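Battery Care for Powered Wheelchairs and Mobility Scooters at Home

Issued by the Istholm Mobility Equipment Service

The following guidance is intended for persons who keep a powered wheelchair or scooter at home and for family members who assist with its upkeep. It applies to chairs with sealed lead-acid or lithium-ion batteries. Where the owner's manual differs from this page, the manual should be followed.

Charging

Charge the chair overnight after any day on which it has been used. Sealed lead-acid batteries should not be left in a discharged state, even for a weekend. Allow the charger to complete its full cycle before unplugging it.

Use only the charger supplied with the chair or one approved by its manufacturer. Plug the charger directly into a wall outlet. Extension cords and power strips are not recommended. The charger should stand on a hard, level surface with its vents uncovered, and should not be placed on carpet, bedding or the seat of the chair.

Charge indoors in a dry room, away from heaters and open flames. The chair should not block a doorway or hallway while it is charging.

Cables and Connectors

Switch off the chair and disconnect the charger before inspecting any wiring. Look along each cable for cracked covering, flattened sections and places where it rubs against a moving part. Raise and lower the powered seat or footrest beforehand to learn where the cables travel, then switch off again. A cable needs enough slack to follow the movement, but should not hang where a wheel can catch it.

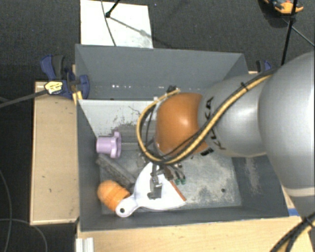
KUKA robot arm with its hose and cables carried along the outside.

Replace broken cable ties with ties of the same width and trim the ends flush. Do not tighten a tie so far that it pinches the covering. Electrical tape is not an acceptable repair for damaged insulation; the cable must be replaced by a technician.

Wipe the charging port with a dry cloth. Do not use water, spray cleaner or metal tools in or near the port.

Storage

A chair that will not be used during the winter should be fully charged in November if it has lead-acid batteries, and topped up monthly. Lithium-ion batteries are commonly stored partly charged; consult the manual for the correct level.

When to Request Service

Stop using the chair and contact the service desk if a battery case is swollen or leaking, if a connector is discolored, or if there is a burning smell. Do not attempt to charge it again. Questions about this page may be directed to Lacey Dunmore, Equipment Service, Room 166. The desk opens at 8 a.m. on Monday.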